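Wamer: a register of anti-corruption cases in state-owned firms
README, revised Apr 7, 2025

Hello, and thank you for opening this file before opening the data – a great many people do it the other way round and then write to us in a muddle. Wamer is a collection of public notices about managers of state-owned companies who have been investigated, disciplined, charged or cleared. Each row is one notice about one person. If a manager was first suspended and later charged, you will find two rows, joined by the same case number.

The work began when Hiba Masri was writing a long piece on the power utility in Gudaria and couldn't find out, from any single place, who had been removed from its board and on what grounds. She started a spreadsheet, Marwan Awad tidied it, and it has been growing ever since.

What is in the folder

notices.csv – the main table, one row per notice
cases.csv – one row per case, with the latest known outcome
firms.csv – the companies, their sector and the ministry that owns them
sources.txt – where each notice was published, with the archive reference

The columns you will use most

case_id: our own number, which never changes once given.
person_code: a code in place of the name. Names are in the original notices, which are public, but we would like you to go and read the notice before you print anybody's name.
post_held: the job at the time of the alleged conduct, in the wording of the notice. A fair number of people had moved on to another firm by the time the notice came out, so please don't read this as their current post.
stage: one of opened, suspended, charged, tried, closed.
ground: bribery, misuse of funds, breach of procurement rules, breach of party or service discipline, or unstated.
notice_date: the day the notice was published. The inquiry may well have started months earlier.

How the rows were made

Two of us read every notice separately and filled in the row without looking at the other's. Where we disagreed, Teodoro Olmedo read it a third time and his reading stands. The hardest column by a long way was ground, as official language loves a phrase like "serious violations" and then says no more. We put those down as unstated, however tempting it was to guess from the newspapers. For the Zuccaro notices, which come only as scanned gazette pages, Hạnh Đào typed out the text by hand and checked each page against the printed index.

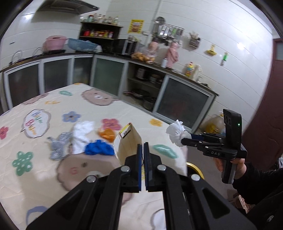

Known gaps

Firms with fewer than 100 employees are left out. Diledton stopped publishing its notices in August and has not started again, so an empty stretch there tells you nothing about how its managers are behaving. In 59 rows the post is missing because the notice gave only a name and a company. Another 40 rows rest on a single press summary of a notice we couldn't get hold of; they are marked "secondary" in sources.txt, and you may want to drop them.

Please be careful with the word "guilty". An opened case is only that, and several were closed with no finding at all. We have kept the closed ones in, as leaving them out would make every investigation look like a conviction.

Using and correcting the data

You may copy, share and adapt the tables for any purpose, so long as you say they came from Wamer and mention the revision date at the top. If you find a mistake, write to Matvii Onyshchenko with the case_id and a copy of the notice, or a link to it. He looks after corrections and is very patient – even a misplaced accent is welcome. Corrected rows keep their old case_id, and the earlier wording moves to the notes column.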